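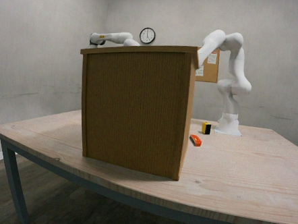
Skerbridge Assembly – Joint Floor and Management Meeting
Minutes, August

Present: Britt-Marie Sjöberg (plant manager, chair), Fulgencio Pacheco (assembly lead, day shift), Mudassar Chaudhry (process engineering), Tuva Bråten (Drikeck, by phone), Rhun Gough (floor representative, minutes)

Start 2:10 p.m.

1. Last minutes

Accepted with one change. Item 4 said the floor "welcomed" the two-arm cell. Fulgencio asked for "heard about." Changed.

2. Where the cell project stands

Mudassar reported that the cabinet handling task for the Nyberg line is still being run in simulation. Two arms work from the back of the bench, with the cabinet standing in front of them. No hardware has been ordered for Skerbridge. Britt-Marie said the money is set aside for a trial cell but not released.

Tuva said Drikeck has put the task through 400 simulated runs on the current layout and is happy with how it is going. Rhun asked what "happy" meant. Tuva said most runs finished the task. Rhun asked for the number that did not. She did not have it with her. She also said that a run where the cabinet gets shoved sideways and ends up square is logged as finished. Fulgencio said that on his bench a cabinet that gets shoved sideways has a scratch on its underside and goes to rework.

Mudassar agreed that scratches are not part of the score. He would like them to be, but the software does not know what a scratch is. This took a while and we did not get any further with it.

Action: Tuva to send the full run log, including the failures and what kind they were.

3. Bench layout

Fulgencio objected to the layout. With a tall cabinet standing near the front edge, a person at the front of the bench can't see what is going on behind it. Our people load from the front. If an arm stops back there, somebody has to walk around to find out why, and the bench is drawn with very little room behind it.

Tuva said the operator will have a status screen. Fulgencio said he has had status screens before and they say "fault."

Mudassar suggested turning the bench a quarter turn so the loader stands at the side. Britt-Marie asked if that uses up the aisle. It does, partly. Forklift access to bay two would have to be looked at.

Rhun raised small items left on the bench next to the base of an arm. On a real shift there will always be a few. The rule as drafted says the surface must be clear before start, and people working to a count will not clear it every time. Tuva said clearing it takes seconds. Rhun pointed out that those seconds are not in the cycle time we were shown.

Action: Mudassar to redraw the layout with the loader at the side and mark the aisle. Fulgencio to tape it out on the floor so people can stand in it before anybody signs anything.
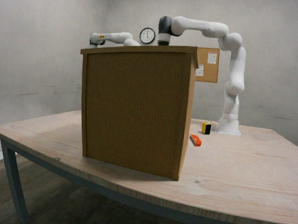 4. Cycle time and the daily count

The count for the Nyberg line is 200 cabinets a day by hand. The proposal says 400 with the cell. Britt-Marie asked Mudassar to walk through the second figure.

It is the hand figure doubled because there are two arms. Mudassar did say it was a planning figure and that he had not written it. Rhun said it has been on the notice board next to the time clock for two weeks with no such note on it, and people have read it as a promise or a threat depending on who they are.

Fulgencio said the arms are sharing one cabinet, so they are doing one job between them. He does not see where the second cabinet comes from. Tuva said the gain comes from steady running through breaks. Rhun asked who feeds it through breaks. There was some back and forth. The draft staffing plan has one person per cell per shift and no cover for that person's lunch.

Britt-Marie will have the sheet taken down until there is a figure with some working behind it. The floor would have liked this two weeks ago – noted.

Action: Britt-Marie, notice board, today.

5. Jobs and pay grades

The part most people on the floor asked me to bring up. There are 20 people on cabinet handling across the shifts. The proposal uses the phrase "redeployed to higher value tasks." Rhun asked for the tasks.

Britt-Marie named cell loading, inspection and packing. Rhun said loading is lifting the same cabinet onto a bench, which is the work we have now with the skilled half removed, and packing is a grade lower. Inspection is a real step up, but there are two inspection posts and both are filled.

Britt-Marie said no one loses pay during the trial. Asked about after the trial, she said she could not commit to that in this meeting. Rhun asked for that answer to be in the minutes in those words, and it is.

Fulgencio said he is not against the arms as such. He has people with bad shoulders and would be glad to see the lifting go. His trouble is that the lifting is the one part that stays with us in this plan. The arms reach over a cabinet that a person has already put there. If Drikeck could show the cabinet arriving on the bench without anybody's back being involved he would listen to the rest of it. Tuva said infeed was out of scope for phase one. Fulgencio asked who set the scope. It was set before any of us were asked.

Action: Britt-Marie to bring a written position on grades after the trial, or a written statement that there isn't one.

6. Larness visit

Larness has had a cell of the same type running since spring. Britt-Marie proposed sending two people. Rhun asked that both be from the floor, and that they get an hour with the Larness operators without management or Drikeck in the room. Tuva had no objection. Britt-Marie agreed to one from the floor and one from engineering, with the hour as requested. Rhun still wants two. Left open.

Things to find out at Larness: how often someone has to step in, who is allowed to restart the arms, whether anybody there has gone back to doing some cabinets by hand, and what happened to the people who did the job before.

7. Training

Drikeck offers a half day for operators and three days for engineering. Fulgencio asked why the people standing next to it get the half day. Tuva will check if operators can sit in on the first of the three. Paid time, day and night shift both. Britt-Marie agreed to the paid time.

8. Any other business

The bench lamp at station six is still out. Reported twice already. Mudassar will do it himself.

Closed 3:35 p.m. Next meeting once the run log is in and the tape is down.

Minutes: R. Gough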